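4.2 Comparing the two grippers on mixed automotive parts

By Deepika Iyengar, Darnell Crenshaw and Leilani Blackwood
January 7, 2021
15 shares | 8 comments

The single-part trials in Section 4.1 told us how hard each gripper can hold a part once it already has it. They said very little about what we cared about most, which was whether a pair of arms could pick up parts of very different shapes from a flat surface and set them down in a tray without a tool change. The trials in this section take that on directly, and they turned out to be the most interesting part of the whole project for us.

We compared two sets of fingertips on the same parallel gripper body. The first set, which we call Harju, has a flat inner face and a blunt tip. The second, Brilon, has a narrower tip with a shallow notch cut across it, meant to catch the rim of a ring or the edge of a plate. Both arms always carried the same set, so that a difference between left and right could be put down to reach or calibration and never to the fingers. All motions ran under the Sostar controller, with the same speed limits and the same closing force for both sets.

Parts were laid out by hand on plain brown paper. We tried a printed mat first and gave it up quickly: the overhead lighting made it shine, and the part detector lost the edges of anything pale. Paper is cheap, matte and easy to replace when it tears. It also gives a little under the fingertips, which matters a great deal for thin parts, as we discuss below.
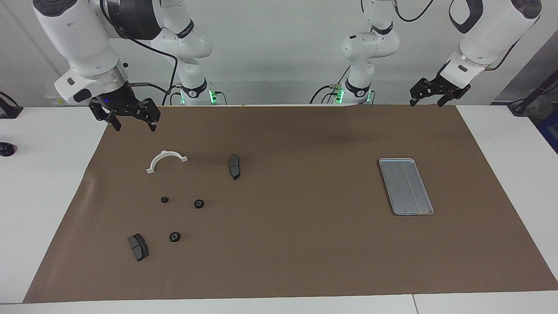 Figure 6. Two-arm cell with brake pads, rubber grommets and a plastic bracket laid out on paper, and the metal tray still empty.

The grommet layout in Figure 6 was the one we looked forward to most. A rubber grommet lying flat is a low target, it deforms when squeezed, and a finger that comes down slightly off center will push it along the paper before closing on it. With Harju tips the usual failure was exactly that push. Brilon tips did much better here, and watching the notch seat itself on the rim of a ring time after time was a real pleasure after weeks of tuning approach angles.

Brake pads reversed the picture. A pad is heavy for its size, and its friction face is rough enough that almost any contact holds, as long as the contact is wide. The flat Harju face gave that width. The narrow Brilon tip let the pad pivot during the lift, and a pivoting pad tends to land on the tray rim. We could reduce the pivot by grasping nearer the middle of the pad, but the planner then needed a better estimate of the pad's angle than the fixed camera alone could give.

The plastic bracket was the surprise. We had expected its arch to be easy for both sets. The end tabs, however, lie very close to the paper, and both sets missed them when the height estimate was even slightly high. Grasping across the curve solved the problem, and we used that grasp in all later trials.

In total we ran 300 pick attempts per fingertip set, split evenly between the arms, and logged 1198 camera frames for the detector study in Section 5. Attempts in which the detector found no part were repeated and are not included in the count. 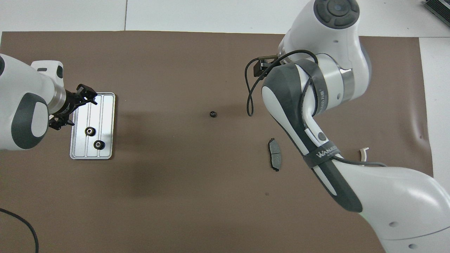 Last updated: February 2021

A second layout swapped the grommets for small black gears with silver hubs, keeping brake pad and bracket in the mix. Gears are stiff, so they forgive a hard squeeze, but their teeth give the fingers an uneven surface to close on. If a fingertip meets a tooth, the gear rotates a little before settling. Neither set cared much about this rotation, since the tray asks only for placement and not for a given heading. An insertion task would be far less kind.

Placement deserves a note of its own. The tray floor is grooved, and a small part released too high could bounce and come to rest against the rim. Lowering the release height fixed this for the gears. For the brake pads we kept a higher release, as the fingers otherwise touched the tray before the pad did.

We came away liking both designs a good deal. If we had to fit one set to both arms, we would take Brilon and accept slower handling of the pads. A mixed cell, with Harju on one arm and Brilon on the other, is the obvious next trial, and we are eager to run it. It does raise a scheduling question that the present controller cannot answer: which arm should wait when both are needed over the tray. Section 6 returns to this.

We thank Elias Jaber for machining the fingertips and Ragnheiður Kjærgaard for her comments on the grasp planner.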